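Skitutport Football Club
Minutes of the September General Meeting
Held in the upstairs room at the Grarine Ground, 7:00 p.m.

Chair: Rongrong Dai
Minutes taken by the club secretary
Members signed in: 64, plus the under-16 captains, who stayed for the first half hour and asked better questions than the rest of us.
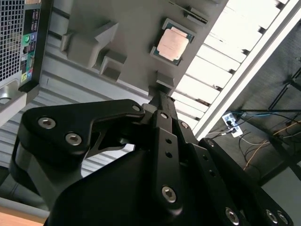
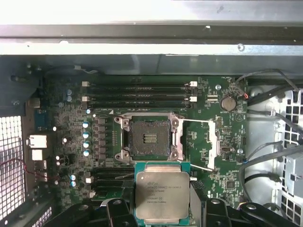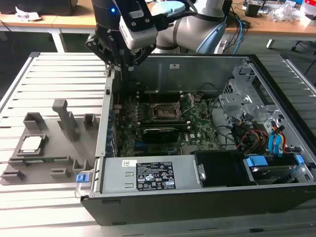 1. Opening and apologies

Rongrong opened the meeting at 7:05 and thanked everyone for coming out on a miserable evening. Apologies were received from the women's team coach (away scouting a goalkeeper, fingers crossed) and from two members of the grounds crew.

2. Minutes of the last meeting

Accepted with one correction. The July minutes said the reserve team finished fifth. They finished fourth, on goal difference, and the reserve manager would like that on the record. It is now on the record.

3. Matters arising

The away dressing room shower has been fixed. The lost property box has been emptied, apart from one left boot, size 11, which is still behind the bar if anyone wants to claim it.

The question about moving midweek kickoffs to 7:30 was raised in July and put off. The league has now said yes, provided visiting clubs get two weeks' notice. We will start with the home match against Clindis and see how it goes. Several members who work late shifts were delighted with this and said so loudly.

4. First team report

The first team manager gave her report standing up, as always. We are four wins, two draws and one defeat into the season, and the mood in the squad is the best she has known it. The defeat was at Lie, where we were a goal up with ten minutes left and then gave away two corners we had no business giving away. She has watched it back more than once and does not plan to watch it again.

Good things to report:

The new back three is settling in. We have kept three clean sheets already, and we only managed five in the whole of last season!

Both of the summer signings have scored. The younger one did it with his first touch at home, off his shin, and nobody in the stand cared one bit how it went in.

Set pieces are much improved at the attacking end. Credit to the assistant coach, who has had the squad out practicing near-post runs until the lights go off.

Injuries: our left back has a hamstring strain and will miss three more matches. The second-choice goalkeeper has a broken finger and is in a splint until the end of next month. An emergency loan has been agreed with Clindis for cover, on the understanding that he can't play against them.

Question from the floor about whether we will be pushing for promotion. The manager said she would like to get to the winter break first. There was some good-natured booing.

5. Attendance and gate

The figure everybody wanted. Our opening home match drew 864, which is the biggest league crowd at the ground since the new stand went up. The second drew 700 exactly (the gate team checked it twice because it looked made up). Even the wet one against Lie Reserves in the cup got 299, and those people deserve a medal.

There was a long and cheerful talk about what brought people in. Suggestions were the free entry for under-12s, the pre-match small-sided games on the training pitch, and the new pies. The pies got a round of applause. It was agreed to keep all of these going through to the spring.

Less cheerful: the line at the turnstiles for the opener went all the way back to the bus stop, and quite a few people missed the first goal. From the next home match, the side gate will open as a second entrance for season ticket holders only. Stewards are needed for it. Four people put their hands up on the spot, so thank you to them.

6. Season tickets

Sales are up on last year and are still coming in. The half-season ticket will go on sale after the Lie home match. A member asked if it could be bought as a gift with a card or something to wrap, and the answer is now yes, if he designs the card. He agreed. (We will hold him to it.)

7. Women's team

Report read out by the captain. The team has moved up a division and has found the step up hard but great fun. Two wins from five, and they were the better side in at least one of the losses. Training numbers are excellent, with 14 new players since the summer, several of whom had never played in a proper team before. Enough have stuck with it that the captain would like to enter a second team next year.

The meeting was strongly in favor. The captain was asked to come back in the new year with a plan for pitch time, coaching and kit. She pointed out that the current kit has been through three seasons and that the shorts have no elastic to speak of. A new set will be ordered now, without waiting for the plan. Proposed and seconded in the same breath, passed by everyone.

The women's home match with Clindis will be played on the main pitch straight after the men's game, as a doubleheader. Please stay for it. They were terrific in the preseason match on the same ground, and they play with more noise behind them than they get on the training pitch.

8. Youth section

All age groups from under-8 to under-16 are running. The under-10s are full, with a short waiting list, and we badly need one more coach for that group. No experience needed, just patience and a whistle. Training for the coaching badge will be paid for by the club.

The under-16 captains spoke about the summer tour. They played four matches, won one, and said it was the best week of their lives. They asked if they could go again. They then asked if they could go somewhere with a beach. Rongrong said the first was likely and the second would depend on fundraising, and the captains went away to plan a sponsored penalty shootout.

The under-14s have reached the second round of the county youth cup and play away at Lie. A coach has been booked and there will be spare seats for supporters. Names to the secretary, please, first come first served.

9. Pitch and ground

The main pitch is in lovely shape, and the head of grounds was thanked. He said the dry spell helped and that we should all wait until January before thanking him. The goalmouth at the river end is already showing wear, and he asked again that people stop taking shots in it at halftime. This means adults as well.

Floodlights: two lamps were out on the far side and have been replaced. The light test for the league was passed.

Drainage on the training pitch is still poor in the corner by the hedge. Two quotes are in and a third is on its way. It will come to the next meeting for a vote.

The covered terrace will be repainted during the winter break. There was a long discussion of which blue is the club's blue. Three members brought old scarves as evidence and no two of them matched. The grounds team will paint three test patches on the back wall so that members can pick one at the next home match.

10. Cup draw

Drawn away to Grarine Town in the next round. They share our old name, our old rivalry and, for two seasons, shared our ground, so this is a big one for anybody who has been coming a while. We haven't met in a competitive match for nine years. Supporters' buses will leave from the main gate at noon. One bus is already full and a second has been booked.

The supporters' group is working on a banner. They would not say what is on it. Rongrong asked to see it first, and they said they would think about it.

11. Matchday program

The program editor has asked for more writing from members - match memories, old photographs, anything about players from before the move. The piece on the 1980s reserve side got more letters than anything printed in years. Pages are also open to the youth teams, and the under-12s have promised a full interview with their own goalkeeper.

The price stays the same for this season.

12. Any other business

A member asked if the PA could be turned down near the family area. Yes, it will be tried at the next match.

A member asked if the PA could be turned up at the river end. Also yes, if it can be done at the same time as the above.

The end-of-season player vote will go back to paper slips at the bar. This was popular.

Thanks were given to the tea hut crew, who ran out of cups at the opener and carried on with mugs fetched from their own kitchens. If you went home with one by mistake, please bring it back, especially the one with the heron on it.

Actions

Secretary: give Clindis notice of the 7:30 kickoff; collect names for the under-14 bus.
Kit manager: order the women's kit.
Head of stewarding: rota for the side gate.
Head of grounds: third drainage quote; blue test patches.
Youth lead: find an under-10s coach, ask at the school gates and at training.
Women's captain: second team plan for the new year.

The meeting closed at 8:50 p.m. The next one will be in November, same room, same time. The bar stayed open.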